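Wondley Square Patio Table, White
Outdoor & Utility Tables > Plastic Tables
Item 197

Reviewed by the shop, not by the manufacturer

Wondley sells this as a table "for every room and every season." We stock it as a plain white plastic table, and we think you should buy it as one. It is square, it is light in color, it has a molded lip running around the top and the corners are rounded. There is a round spot near the middle of the top. Wondley's leaflet makes a fair amount of noise about all of this. Most of it is what you get on any table of the type.

The lip is the part we would pay for. It is low, but a pen or a loose screw that starts rolling has something to run into before it reaches the floor. Wondley calls it a "spill barrier." We poured a glass of water on our shop table and would not use that word. A small puddle stays put on a level floor. On a sloping patio it finds the low corner and goes over.

Then there is the finish, described on the carton as "scratch defying." We doubted it, and we still do. White plastic shows what you do to it. Set down a mug, drag a toolbox, drop your keys on it every evening and the top will pick up fine scratches and scuffs, and sooner or later a brown mark or two.

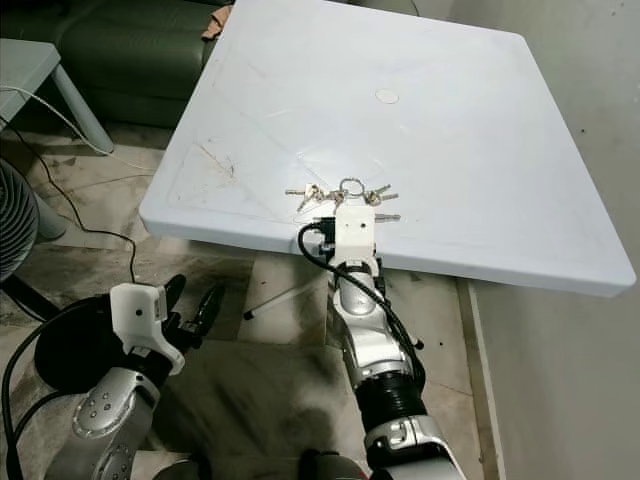
None of that hurts the way the table works. If you want a top that looks new after a summer outdoors, get the Pirkik with the glass insert and pay the difference. If you want somewhere to put things down in a garage, a laundry room or a workshop, a few marks won't matter much to you.

Cleaning: dish soap and a soft cloth take off ordinary dirt. Skip scouring powder. We tried the Ganditz cream cleaner that Wondley recommends and could not tell it from the dish soap, except by the price. Old brown smudges may fade without going away completely.

What's in the carton
Tabletop, legs, leaflet. No tools needed. Assembly is listed as 2 minutes. It took us longer, mostly because one leg had to be turned around.

Load
Wondley prints a figure on the carton. We haven't tested it and won't repeat it here. Don't stand on the table.

Color
White only. In shade it can look a little blue. The Bayram side table is a warmer white, so the two don't match well if you put them next to each other.

Returns
Accepted for 31 days, with the legs and leaflet. Scratches from normal use are not treated as a defect, whatever the carton says.

In stock. Pickup counter closed Sunday.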